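Review: the Otano laundry cell, two weeks in

Reviewed by Kalliopi Manolakis

The Otano is sold as a bench-top helper for small linen rooms. You get two arms, a stand, a tablet and a licence for the cloth package, made by a firm called Dremutden. I manage the towels and cleaning cloths for Trorkasport, a swim and gym centre with 218 lockers and one very tired dryer from 2012. The question I wanted answered was a simple one. Can I hand it a basket of clean cloths and go and do something else?

Short answer: not yet, but it is closer than I expected.

Setting up

Delivery was in November. The arms come pre-assembled and the stand bolts together in a morning. Calibration took longer. The instructions ask for a plain, light-coloured work surface with good even light, and they mean it. Our old bench had a checked vinyl top and the software would not settle on it at all, so I moved everything to a white table and had no more trouble.

You teach it where things live. A container goes in one spot, the folded pile in another, and the fingers start wide open over the clear part of the table. 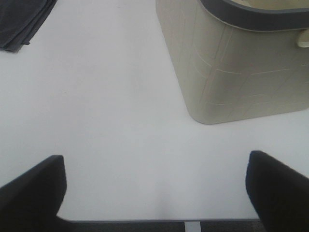
Basket to the right, folded cloth to the left, fingers open.

Baskets matter more than I would have guessed. Smooth, stiff sides are fine. A soft canvas tub was hopeless, as the walls sagged inward and the arm kept treating the lip as something to pick up. Leave plenty of room between the container and the pile too. I started with them close together to save reach and it knocked the pile about.

Picking things up

Flat, folded cloths are its best trick. It finds the fold, closes on it and lifts, and most of the time the stack arrives in one piece. Thin cloths are worse than thick ones. Two thin ones will often come up together, and the tablet records that as a success.

Speed is another matter. A folded hand towel took 13 seconds to move from table to basket on the default setting. I can do it in two without looking. There is a faster setting, but it fumbled more and I went back.

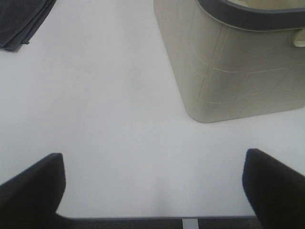

Mixed loads

A real basket of washing is where it struggles. Ours come out of the dryer as a tangle of towels, microfibre cloths and whatever someone left in a locker. The cloth package wants to see an edge or a corner before it commits, and a crumpled heap doesn't offer many. It will hover, try, let go and try again. Dark fabric on dark fabric gave it the most grief. Bright colours were easier, and I ended up putting the coloured cloths on top to give it a decent start.
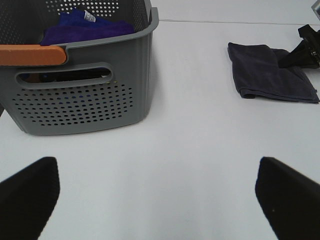

Folding from a heap is listed as a beta feature and I would treat it that way. Small square cloths came out tidy enough for the shelf. Bath towels came out as a sort of parcel, and I refolded nearly all of them.

Support

The phone line is good. I dealt with a technician named Abdelaziz who talked me through recalibrating after I bumped the stand with a trolley. Updates arrive overnight and one of them wiped my saved positions, so write yours down.

Would I buy it?

For a site that moves a lot of flat, already folded linen from one place to another, maybe. It doesn't get bored and it can run after closing – slowly, and with someone checking it in the morning. For sorting and folding a mixed load, a person is still much faster and the result is neater.

We have the Otano until the end of the trial and then it goes back. I would look at it again once the heap folding is out of beta and the price has dropped. In the meantime the money is going toward a new dryer.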